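Nandby Stick Sorting Task Pack
Simulation environment and baseline results for small-part picking

Overview | What's included | Results | Requirements | Ordering

Nandby is a ready-to-run simulated workcell for people who study how robot arms learn to pick up small, awkward things. It comes with the scene, the task definitions, the scoring scripts and the trained baselines from our own study, so you can reproduce our numbers on the first afternoon and start beating them on the second. We'd love it if you did!

We built the pack around a question that kept coming up in our own work on Trolow, our grasp planner: how much does a policy really learn about the direction a part is lying in, and how much does it just learn where the part is? Big cubes don't tell you much about that (grab a cube from any side and you'll probably get it). Thin sticks do. Come in with the fingers turned the wrong way and you close on nothing, or you push the stick into its neighbor and now you have a harder problem than the one you started with.

So the pack is mostly sticks, dropped in loose groups, with a small block thrown in now and then to keep the policy from assuming everything has a long axis. Angles, colors, lengths and positions change with every reset, and so do the lights, the floor texture and the wall shade. 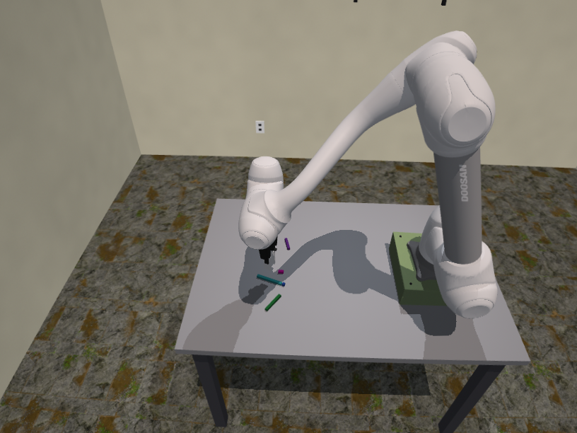 Simulated cell with the Doosan arm over a four-part layout.

The method we ship as a baseline is called Simiyu. It splits each pick into two predictions, one for where to go and one for how far to turn the wrist, and trains the second on its own before joining them up. It's a small change and we were surprised by how far it went. A single network that predicts both at once gets the position right early in training and then seems to stop caring about the angle. Pull the two apart and the angle keeps improving for a long time.

What's included

Scene files for the table, the arm, the gripper and the room, all editable
A part generator for sticks and blocks, with controls for size, color and spacing
1000 saved test layouts, fixed so that everyone scores on the same ones
27 harder layouts, picked by hand, where parts lie close together or touch
Trained weights for Simiyu and for the single-network version
Scoring scripts and plotting notebooks
Raw logs from every run in the study, failed ones too

Results

On the hard layouts, the single-network version cleared 9 of them with no failed grasps. Simiyu cleared 18. We had hoped for a gain, but doubling the count made a few of us go back and check the scoring code (it was fine, and the check is now part of the test suite).

Most of what's left is trouble with shadows. When the arm reaches across the table its shadow can land right on the parts, and both versions get worse at reading the angle of a darker stick. Turning shadows off in the renderer hides the problem nicely, so please leave them on if you plan to compare with us. There is a switch for it in the scene settings, and the scoring script writes its state to the log.

The block is the other weak spot. Simiyu always wants to choose an angle, even for a part where the choice hardly matters, and sometimes it swings the wrist a long way around for no benefit. It costs time more than it costs picks. We have an idea for fixing this and it will go in the next release if it works.

We haven't published any transfer results on a physical arm with this pack. Everything on this page is simulation.

Requirements

A Linux workstation with one recent graphics card is enough. Training Simiyu from scratch takes around 67 hours on ours; running the saved weights over the full test set is an overnight job. The renderer can be run without a display.

The arm model can be swapped. If you do that, rerun the reach check first, as some of the far-corner layouts depend on a long forearm and will just time out with a shorter one.

Ordering and updates

The pack is distributed through Pritatano as a download, with one license per lab and no limit on seats. Updates are free within the same major version. The version 2 layouts replaced the November set, so scores from the two shouldn't be mixed in one table.

Found a layout that breaks everything? Send us the seed and the log file. We collect them.

Page last updated February 10, 2021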